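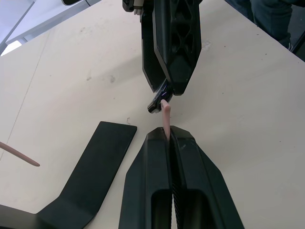 # Chapter 6: Passing Things Along

I have a drawer at home that I'm not proud of. It holds rubber bands, drinking straws, shoelaces, a length of aquarium tubing, birthday candles, and a phone cord that fits no phone I own. When I started writing this chapter I tipped the whole lot out on the kitchen table, because it struck me that every single thing in there is long, thin and a bit of a pain to give to another person. Try it! Hold out a shoelace to a friend and watch where their fingers go. They'll hunt for the end, or grab the middle, or cup a hand underneath and wait for you to drop it.

Now hand them a coffee mug. No hunting at all. The mug has a handle and a fat, stiff body, and it stays the same shape whether one person is holding it or two.

This chapter is about that difference. In Chapter 5 we looked at picking things up and putting them down, and we mostly stuck to boxes, jars and blocks (the well-behaved stuff). Here we'll spend our time on rods, cords, tubes and strips, and on the short moment when one of them is held at both ends at once. I'll call that moment the **shared hold**, and we'll use the term all the way through to Chapter 9.

## 6.1 Three stages, one of them crowded

Any handoff can be split into three stages:

1. **The offer.** The giver has the object and holds it where the taker can reach it.
2. **The shared hold.** Both have a grip.
3. **The release.** The giver lets go and the taker has it alone.

Students always want to talk about the release, and I get it, that's when things hit the floor. But a lot of the trouble starts in stage two. With a stiff dowel, if I move my end up an inch, your end goes up too, and you feel it right away in your fingers. With a soft rod, my end can wander a fair bit before you feel anything. The rod just bends and soaks it up. That's kind to clumsy hands, and it also means you get less news about what the other side is doing.

Pull is a different story. Once the slack is gone, even a floppy cord sends a tug from one end to the other very well. You've felt this if you've ever held one end of a jump rope. So a cord is lousy at passing along a push and pretty good at passing along a pull, and a soft rod sits somewhere in between. Keep that in your back pocket for Section 6.4.

## 6.2 Where to grab

Say the giver is holding a soft rod by its top end so that it hangs down. Where should the taker grab?

My first answer, years ago, was "as close to the giver as possible," on the theory that the rod moves least up there. True enough! But there's hardly any room, and the two sets of fingers end up bumping each other. Grab the bottom end and you have plenty of space, though the free end of a thin rod likes to swing, so you may be chasing it. The middle is a compromise, and it leaves you with a tail dangling below your grip that you'll have to deal with later.

What you want to do *next* matters as well. If the rod has to go into a hole, you'll be glad to have the other end sticking out straight and short. If it's going in a bin, grab it anywhere you like.

## 6.3 The Benley notebook

A lot of the practice problems come from the Benley notebook, a log of 643 hand-to-hand passes that two of my classes put together over one long October. We used wooden dowels, cotton cord and soft plastic rods, all cut to 17 inches, and wrote down where each person gripped and whether the thing changed hands cleanly. The handwriting is awful in places and one page has soup on it. I've cleaned up the tables for you in Appendix B, and left the margin notes in.

## Before you read on

You'll need a partner, one uncooked piece of spaghetti, one cooked piece, and a table you don't mind getting a little starchy.

- Pass the uncooked piece back and forth, fingertips only, for a minute.
- Do the same with the cooked piece.
- Now do both with your eyes closed during the shared hold, and say "got it" out loud when you think your partner has a grip.

Jot down how often "got it" came too early, and for which piece. Don't tidy up your numbers. We'll come back to them in Section 6.4, where you'll plot them next to the Benley results, so keep the page somewhere dry.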